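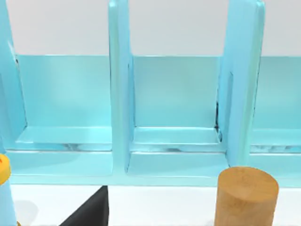 Part-time shop assistant wanted, Merkden Toy Library

The toy library at Merkden is looking for a part-time assistant to start in November. The job is 14 hours a week, spread over 4 afternoons. We lend toys, puzzles and board games to families in the Totia neighborhood and to child care homes that can't store much of their own.

What you would do

Check toys in and out at the front desk. Wipe down returns and put them back where they belong. Go through puzzles and game boxes for missing pieces and write up what needs replacing. Answer the phone and help new families sign up. Now and then you will drive our van to Lidotano to drop off or collect a group loan.

The catalog has 2453 items, and every one has a card. Learning the card system takes most people a couple of weeks. You will work next to Tapio Kettunen until you are comfortable on your own.

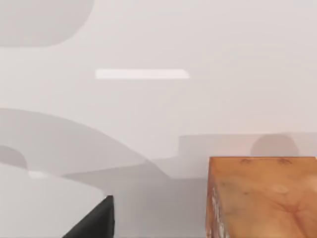 Selorm Dramani wrote to us after last year's posting to ask whether the work is mostly with children. It isn't, she was told, and she took the job anyway: "I'd say two thirds of my afternoon was sorting and cleaning, and the rest was talking to parents. Ask about the puzzle backlog before you say yes."

The backlog is smaller now — but it is still there.

What we need from you

A driver's license and a clean record. Patience with small parts. You should be able to lift a full toy crate and be on your feet for most of a shift. Experience in a library or store helps but is not required. A second language is welcome.

Pay is hourly and is set by the Delić scale for part-time staff. We close for 2 weeks in summer, unpaid.

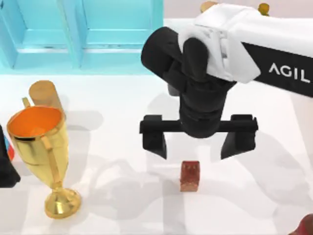

Pylyp Stasiv asked by email if the hours could be worked in the mornings instead. They can't, as the desk only opens at noon, but cleaning and repairs can start earlier if you arrange it with Tapio.

To apply, send a short letter and the names of two references to Ekow Frimpong at the front desk. No résumé is needed. Interviews are held in the back office and take half an hour.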